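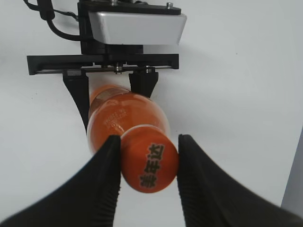 그림 1. 양팔 병 취급 작업, 손목 카메라 시점

Kulla 셀 장비 도입 중간보고 (5월분)
작성: Aoife Ní Mhurchú
수신: Deirdre Mac Carthaigh, 예산관리 담당

1. 보고 범위
본 보고는 양팔 작업 셀의 소모품 및 예비품 구매, 차기 셀 증설 예산안의 진행 상황을 다룬다. 인건비와 공간 임차료는 별도 정산 대상이므로 제외하였다.

2. 집행 현황
5월 말 기준 배정액은 2794유로, 집행액은 2621유로이다. 집행 내역은 그리퍼 손가락 패드, 손목 카메라용 케이블, 레일 체결 볼트이며 전량 Leinonen을 통해 발주하였다. 패드는 40개를 한 번에 발주하여 단가를 낮추었다. 잔액은 이월하지 않고 케이블 추가분에 충당할 예정이다. Leinonen의 2차 납품분은 검수가 끝나지 않아 집행액에는 포함하되 자산대장에는 올리지 않았다.

3. 작업 현황
현재 대상물은 시판 음료 페트병이다. 두 그리퍼가 병 하나를 양쪽에서 다루는 동작이 중심이며, 한쪽은 뚜껑 쪽, 다른 쪽은 몸통 쪽에 접근한다. 손가락 안쪽 면의 요철이 마모되면 파지 재현성이 떨어지므로 패드 교체 주기가 소모품 예산의 주된 변수가 된다. 교체 주기는 Damian Zieliński가 작업 로그를 기준으로 산정 중이며, 확정 전까지는 제작사 권장값을 적용한다.

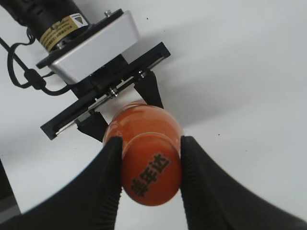 사진: Sorcha Cullinane / Kulla 셀

윤이 나는 병 표면은 조명 반사가 강하다. 비전 담당은 확산 조명 교체를 요청하였으나 금번 예산에는 반영하지 않았다. 견적은 Erkitz에서 접수하였고, 타사 비교 견적을 받은 뒤 다음 보고에 첨부한다.

4. 증설 계획
차기 셀은 현재와 동일한 구성의 팔 두 대를 전제로 한다. 검토안은 다음과 같다.
가안: Flikden에서 팔, 그리퍼, 손목 카메라를 일괄 구매. 납기가 짧고 보증 창구가 하나이다. 초기 비용은 나안보다 높다.
나안: 팔만 Flikden에서 구매하고 그리퍼와 카메라 브래킷은 분리 발주. 초기 비용은 낮으나 조립과 보정 공수가 내부에 발생한다.
두 안 모두 예비 그리퍼 한 조를 포함한다. 팔 본체의 예비품은 단가를 고려하여 제외하고 수리 계약으로 대체한다.

5. 위험 요소
케이블 처리가 미결이다. 전완부를 따라가는 케이블이 아래로 처지는 구간이 있어 작업면 간섭과 커넥터 피로가 우려된다.

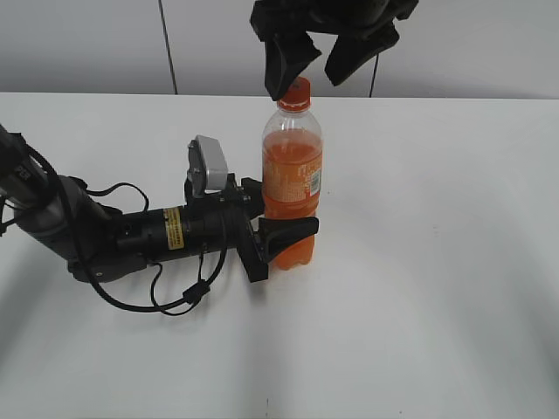

클립과 유연 덕트를 추가하는 방안의 비용은 크지 않으나, 설치 중 셀을 정지해야 하므로 패드 교체 일정과 묶어 시행하는 것이 타당하다. Mairéad Fitzgerald가 정지 일정을 조율하고 있다.
환율 변동분은 나안의 분리 발주 품목에만 영향을 준다.

6. 요청 사항
가안과 나안 중 택일에 대한 의견 회신
수리 계약을 운영비 항목으로 처리하는 것에 대한 승인
확산 조명 견적의 차기 예산 편입 여부

첨부: 집행 내역표, Flikden 견적서, Erkitz 견적서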